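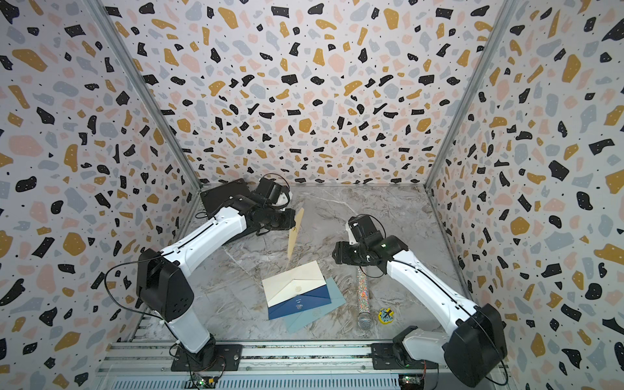
Grultwood Terrazzo Wall Panel, Barbu pattern

Home / Wall and surface panels / Printed

Printed panel for lining booths, display bays and work enclosures. Off-white ground with irregular chips in black, mustard, pale pink and light gray-blue, plus fine black dots. The print has no up or down, so panels can be mounted either way.

Panel height: 26 in
Panel length: 72 in
Corner trim: aluminum, silver, sold separately
Matching surface: Canar marble effect, gray with white veining

Join panels at inside corners with the trim strip. Leave a 2 mm gap behind the trim for movement. 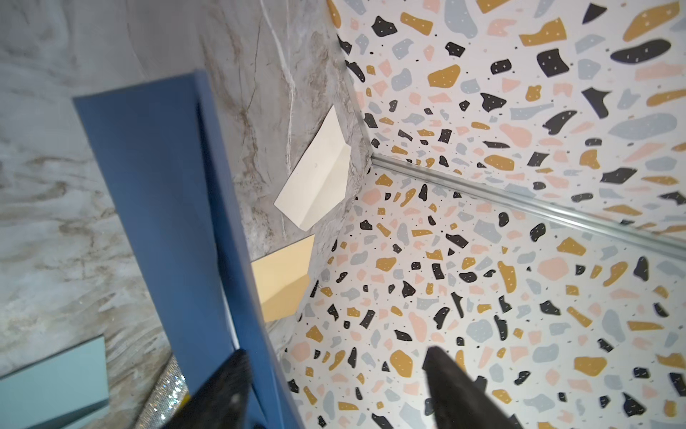
Barbu and Canar sheets can meet at a corner. Install the marble-effect sheet first and butt the terrazzo against it. Wipe clean with a damp cloth. Do not use abrasive pads.

Trade orders: contact Gemma Fabbri, Grultwood sales desk.
Page revised 3 August 2021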